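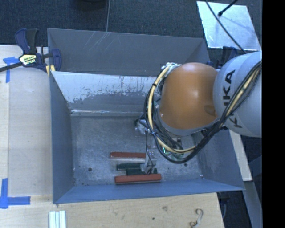
Foto: Vignesh Iyengar / Archivo Gerkora

El desgaste no es un defecto

En los pliegos de compra de equipamiento municipal se ha instalado una confusión entre conservación y apariencia. El último catálogo de Gerkora dedica más páginas a la resistencia del acabado que al espesor de la chapa, y los compradores han aprendido a leerlo en ese orden. Una superficie rayada resta puntos en la inspección; una soldadura mal ejecutada bajo pintura reciente suele pasar sin observaciones.

El revestimiento es una capa de sacrificio. Está ahí para perderse antes que el metal base, y el metal base está dimensionado para perder algo de sección antes de comprometer la pieza. Lo que interesa medir es el espesor residual, la deformación en los pliegues y el estado de las uniones. El brillo no figura en ninguna de esas tres comprobaciones.

El inventario de Zarkside, cerrado en septiembre, recoge 1.291 recipientes metálicos en servicio. De ellos, 1.263 cumplían el espesor mínimo exigido. La propuesta de renovación, sin embargo, se redactó sobre el aspecto exterior y planteaba sustituir el parque completo. La diferencia entre ambas lecturas son 28 unidades – una partida de mantenimiento ordinario – frente a una licitación plurianual.

Trevor Hiebert, que revisó las mediciones, defendió en su informe un criterio de 2 umbrales: uno de reparación y otro de retirada, los dos expresados en milímetros. Se le objetó que el ciudadano juzga por lo que ve. La objeción es razonable para un banco de plaza y bastante débil para un recipiente que pasa su vida útil recibiendo golpes.

Repintar tampoco es neutro. Una mano aplicada sobre óxido mal preparado retiene humedad y oculta la picadura hasta que perfora. El procedimiento correcto exige decapado, control de espesor e imprimación, y su coste por unidad debería aparecer en el pliego junto al de sustitución. En el de Zarkside no aparece. Mientras falte esa columna, la comparación entre reparar y comprar no puede hacerse, y el expediente debería devolverse a quien lo redactó.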